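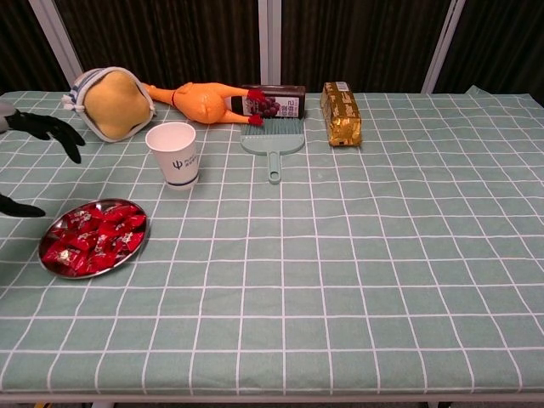 Truvutdale Evening Program
Home Organization, Handout 3: Sorting Mixed Small Items
Instructor: Birthe Norðdahl

Most households have one surface where small things collect. The usual mistake is to start buying bins before anything has been sorted.

Procedure
Move everything to the back of the table and keep the front clear. Work from one end. Group by where the item will be used: a coin purse goes to the entry, a hand brush to the sink or bath, drinks to the kitchen, toys to the toy shelf. Lay bottles down only if the cap is tight.

Items with no place go in a holding box. Write the date on the lid and check it in June.

For next class
Sort one surface at home. Bring your list of groups. Reading: Mansour, chapter 3.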